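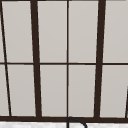 Who should decide when a college coach has to go? The athletic director should, in public, with a name signed at the bottom and a reason a parent could understand.

I say this as a graduate of Jendura State, where for most of February we had a women's basketball coach who was neither employed nor unemployed. She was "in transition." Her office was locked, her parking space was occupied by a leased pickup, and her face was still on the schedule magnets they hand out at the gas station. Birgit Wiegand, our athletic director, told the local paper that the department was "evaluating the leadership structure of the program." Asked whether that meant the coach was fired, she said she didn't want to get ahead of the process.

I would have loved to get ahead of the process. The process was moving at the speed of the concession line.

Here is what we know. Players complained to the department last fall about practices that ran long past the posted limit and about being told to play hurt. The department hired a consulting outfit named Cetero to look into it. Cetero produced a report of 222 pages. The public was given nine of them, and two of those were the cover and a page reading "This page intentionally left blank," which I thought was at least candid. The report cost the school 93 thousand dollars, a figure we have only thanks to Tadhg Ó Briain at the student paper, who filed the records request three times and was told twice that he'd used the wrong form.

Then the booster club got involved. Dirk Kasten, who sells farm equipment under the Weidemann name and paid for the scoreboard, wrote a letter supporting the coach and got 617 people to sign it. I don't doubt they meant it. She won 74 games here, and before her we were a team other schools scheduled for homecoming. But I went down the list and recognized a fair number of names, and I have never seen most of those people at a women's game. I've been going for eleven years. You get to know who's there. You could seat us in a school bus and have room left for the pep band.

The letter worked, in a way. It didn't save the coach, who has since resigned with a settlement we aren't allowed to see. What it did was turn a question about whether sophomores were practicing on bad ankles into a question about whose side you were on. By the end of the month, grown adults at the Dosard Grill were refusing to share a booth.

I've heard the argument for keeping all this quiet. Trudy Mahuika, who played here in the nineties and whose opinion I trust on nearly everything except barbecue, told me that personnel matters are private for good reason, and that a coach shouldn't have her life picked over because a few people are curious. Fair enough. I don't need her medical records or her emails to her sister. I'd like to know what the school found, when it found it, and who decided to let her coach five more games afterward. Those are facts about the school. We paid for them.

And I'd like somebody to own the decision. Wiegand says she followed the recommendation of the trustees. The trustees, through their chair, Birgit Baumgart, say personnel is the athletic director's business and they only offered guidance. I have read both statements side by side – twice, with coffee – and as far as I can tell the coach was removed by the weather.

The players got a group email. One of them forwarded it to me with the sender's name taken off, though there hadn't been one to begin with. It came from the department's general address, the same one that sends out the parking reminders, and it thanked them for their flexibility.

There's a search on for a new coach now. The job posting asks for "a demonstrated commitment to transparency." Applications close at 5 p.m., and the names of the finalists will be confidential.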